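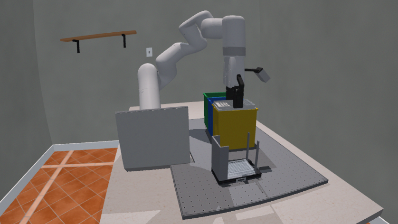 4. Sealing and first use of your Clernora worktop

This is our favourite part of the whole job! The heavy lifting is over, the joints have set, and one quiet afternoon with a soft cloth will bring out all the depth in the surface. Please read the section through once before you open the tin.

You will need:
Pronder 969 sealer (supplied)
Two lint-free cloths
Washing-up liquid and warm water
Masking tape for the wall edge

4.1 Preparing the surface

1. Open a window and clear the whole length of the worktop. Full slabs are 3120 mm long, so do ask a friend to help if you still have boxes to shift.
2. Wash the surface with warm water and a drop of washing-up liquid. Rinse twice.
3. Dry it with a clean cloth and leave it overnight.
4. Run masking tape along the wall, pressing it down well in the corners.

Note: pale colours show water marks more readily than dark ones. Look along the surface from a low angle with a lamp on, and you'll soon spot any you've missed. 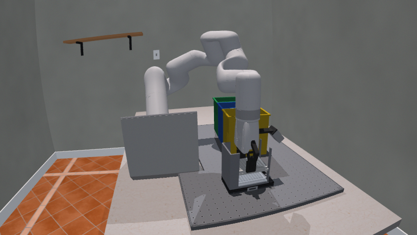
Fig. 4a. Pale, speckled stone-like surface with a small rack-like appliance in place.

4.2 Applying the sealer

1. Shake the tin, then pour a little sealer on to the cloth, never straight on to the slab.
2. Work in small circles from the back edge towards you. Thin coats look far better than thick ones, and they're much more fun to put on!
3. Wait 30 minutes, then buff with the second cloth until it glides.
4. Repeat once. The Travine finish is more open than the Hirose and will happily take a third coat.

CAUTION: Sealer is flammable when wet. Keep it away from the hob, and lay used cloths flat outdoors to dry before you throw them away.
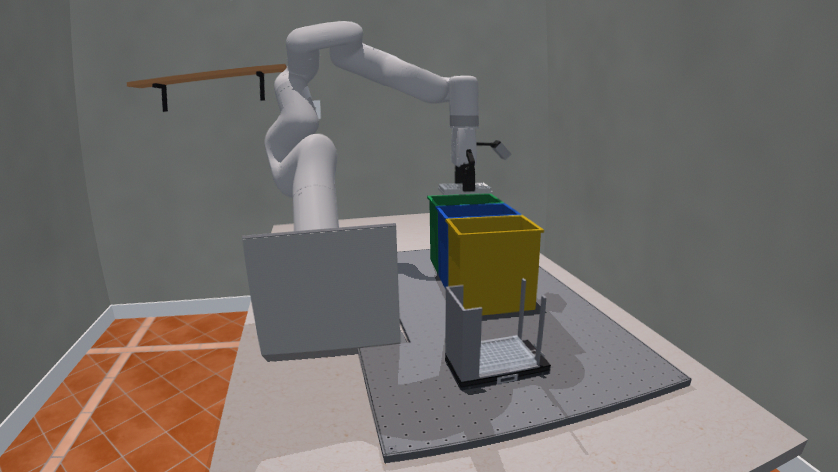
Peel off the tape while the last coat is still slightly tacky, pulling it back on itself slowly. If a little sealer has crept on to the wall, a damp cloth will shift it.

4.3 The first few days

Keep the surface dry until the following morning. After that you can wipe it down as normal, though we'd hold off on beetroot, red wine and turmeric for a week. Use a trivet under hot pans, always.

Charalambos Chrysikopoulos in our workshop adds a fresh coat to his own kitchen every May, and we'd warmly suggest you do the same. For chips and scratches, see section 6.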